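About Jastidholm

Jastidholm is a wash-and-fold laundry in Skitavley. We take in everyday clothes, wash and dry them, fold them, and send them back in a basket. We do not do dry cleaning, leather, or wedding dresses. Most of what comes through the door is T-shirts, socks, towels, sheets, and work clothes, and we have set the place up around those.

We opened in April on the corner across from the Wolde bus stop, with 3 washers and a folding counter. The counter came first and the machines were fitted in around it. There is a second counter now, and more washers, but the order of work is the same. A bag comes in, gets a ticket, is washed on its own, is dried on its own, and goes to the counter. Your clothes are never mixed with anyone else's load.

How we fold

Folding is where laundries differ the most, and it is the part customers ask about, so we will go into some detail.

T-shirts are folded flat. The sleeves go in first, then the sides, then the bottom comes up to meet the shoulders. The collar ends up on the outside, facing up, so you can see the neckline and the size tag without opening the shirt. We smooth each fold with a flat palm before making the next one. Thin cotton needs this more than heavy cotton does. Shirts with a print on the front are folded so the print does not get a crease straight down the middle, if the size of the print allows it.

V-necks take a little more care than crew necks. The point of the V should sit in the center of the finished fold, and if the sides are uneven it will drift off to one side. When that happens we open the shirt and start over.

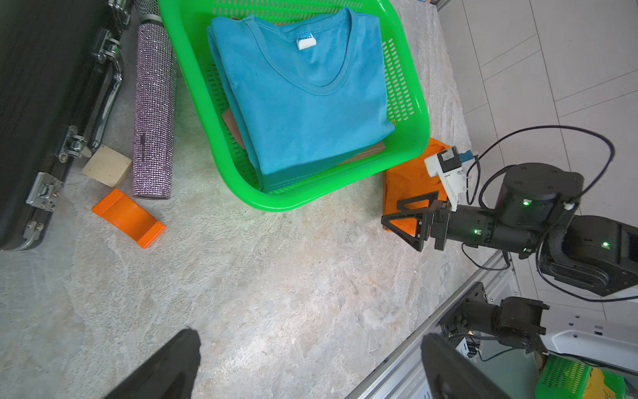 One customer wrote to us that she had always folded her shirts in thirds and rolled them, and wanted to know if we could do it that way, as her drawers are too shallow for a flat stack. We can. Rolled, hung, or flat is a box on the ticket, and there is no extra charge for any of the three. If you leave the box blank you get flat.

Towels are folded in half lengthwise and then in thirds. Fitted sheets are folded too, and go inside their matching pillowcase if there is one. Socks are paired but not balled, which stretches the cuffs. Single socks go in a paper bag at the top with your ticket number on it.

The baskets

We used to return clothes in plastic bags. They were cheap and they kept the rain off, but the clothes slid around in them and came out looking as if they had not been folded at all. We changed over to baskets in our second year and have stayed with them.

The baskets we use now are bright green plastic with open sides. We tried a canvas hamper before that, and a wire one. The wire one left marks on knitwear. The canvas one was fine until it had been washed a few times, and then it would not stand up by itself. A plastic basket with a firm rim keeps its shape, and it wipes clean between customers. We look for a rim that is rolled over and smooth, with no seam to catch on a sleeve, and for slots small enough that a baby sock will not work its way through.

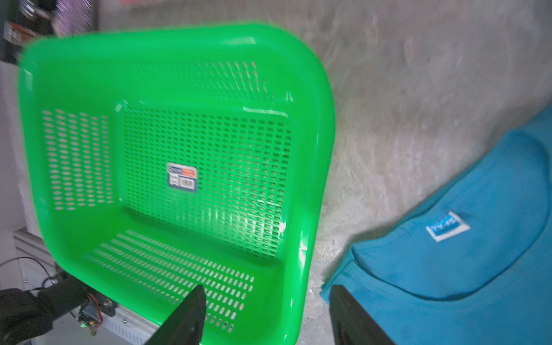
Green basket with a rolled rim and slotted sides

At last count we own 113 baskets. Around 43 of them are out at customers' homes on a normal day. There is no deposit. Bring the basket back with your next load, or leave it by your door on a pickup day and the driver will take it. If you would like to keep one, it can be added to your bill.

Each basket is wiped inside and out when it comes back, and checked for cracks along the rim. A cracked basket is taken out of use for clothes. Most of those end up holding cleaning rags and clothespins in the back room.

Packing a basket

Before anything goes in, the folded pieces are set out on the counter around the basket where they can all be seen. We check the pieces against the ticket at this point, and look over the colors. A shirt that has picked up dye from another one shows up much faster next to its neighbors than it does in the middle of a stack.

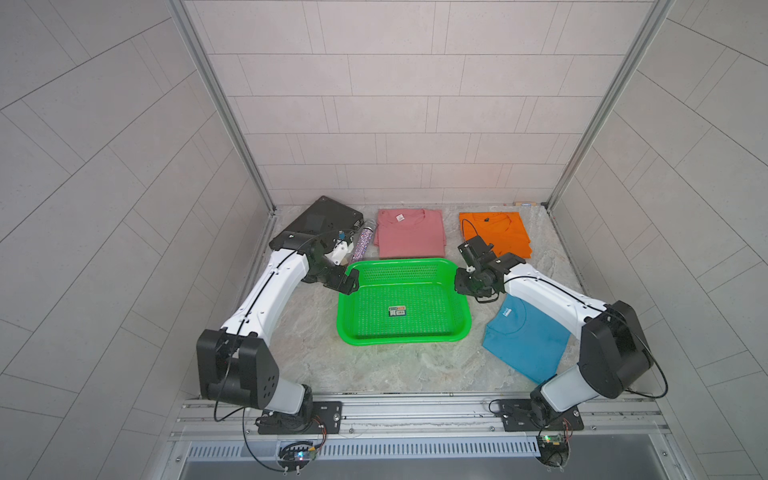
Heavy things go to the bottom. Jeans, towels, and sweatshirts make a base, then shirts, then anything thin or easily creased. If an order is only T-shirts, we stack them with the collars all facing the same way, unless you have asked for them sorted by person. Families often do ask for that. Write the names on the ticket and we will keep the piles apart with a sheet of paper in between.

A basket is full when the top layer is level with the rim. We do not press things down to make them fit. If there is more, it goes in a second basket, and you pay by weight either way.

Orders and pickup

Tickets are kept in a system called Flelex, which prints the label that goes on your order and sends the text message when it is ready. Your folding choices are saved there, so you only have to tell us once.

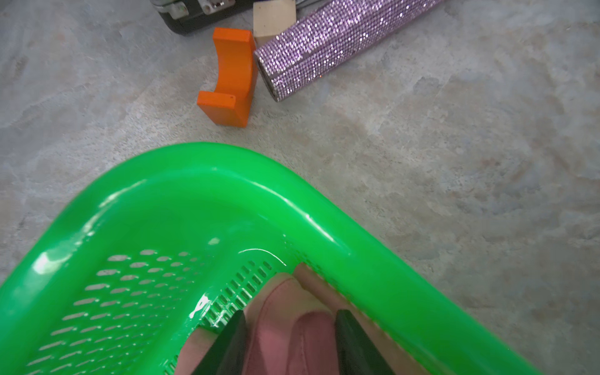 Pickup and delivery cover Skitavley and the streets on the Wolde side of the river. We finished 1,265 orders last year, and most were back with the customer the day after we got them. Sheets and comforters can take a day longer in the winter.

Please empty your pockets. Please tell us about allergies to detergent, and we will use the unscented one. If a piece is missing or folded in a way you did not want, bring the ticket in or call the counter and we will look for it or fold it again.

The counter is open Monday through Saturday. Price list last updated 20th March.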